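Leave the kitchen bin out where people can use it

When we moved to Pivthorpe the kitchen came with a pull-out bin behind one of the cupboard doors. It ran on two rails and had a small bucket for food and a larger one for everything else. The estate agent showed it to us before she showed us the boiler. I used it for 4 months, then took it out, and I have had a plain round bin standing on the floor ever since. I think most households would be better off doing the same.

My case against the hidden bin is mainly about hands. You go to the bin when your hands are full or dirty. You have onion skins in one and a knife in the other, or you have just picked a bit of box off the floor. To use a bin in a cupboard you have to open the door, pull the thing forward, drop the rubbish in and shut it all up again. The door gets marked. Ours had a brown patch beside the handle that came back however often I wiped it. People also start putting things down on the worktop to deal with later, and by the evening there is a heap by the kettle.

An open bin on the floor asks for none of that. You walk over and let go.

My neighbour Si-woo Jang disagrees with me on this. He fitted a Rallitz drawer unit last year, which cost him £355, and he says a bin in view makes a kitchen look like the back of a shop. I accept that it is not pretty. But a kitchen is a place where food gets cut up and packets get opened, and I don't see why the one thing that deals with the leftovers should be treated as shameful. We don't hide the sink.

He also says an open bin smells. It does if you leave fish in it. Food waste should go in a caddy with a lid and be emptied often, and that is true whatever sort of bin you own. Dry rubbish hardly smells at all.

The other thing in favour of an open bin is that you can see what has gone into it. Cardboard is the one that gets away from people in our street. The council here takes it with the recycling, yet it ends up in general waste because it is torn and small and feels like rubbish. In a deep drawer it disappears under the next thing.

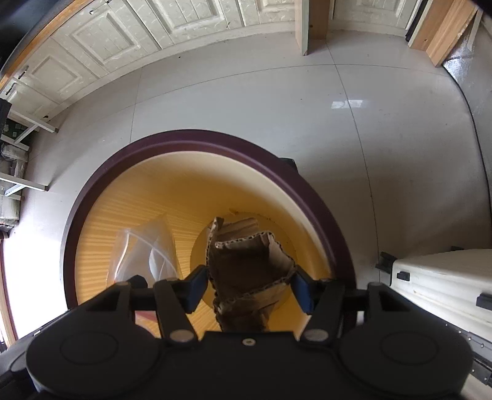 What to buy, if you are buying

Get a round one with no lid, wide enough that you don't have to aim. A pale inside is useful, as dirt shows and you know when to wash it. Stand it on tiles or lino, never carpet, and leave room to sweep behind it. I had a tall Baxter with a pedal before this and the pedal went within 2 years. The Terari ones in the hardware shop looked fine but were too narrow at the top for a pizza box, even folded.

Empty it before it is full. If it has sat for 48 hours and you can't remember what is at the bottom, take it out anyway.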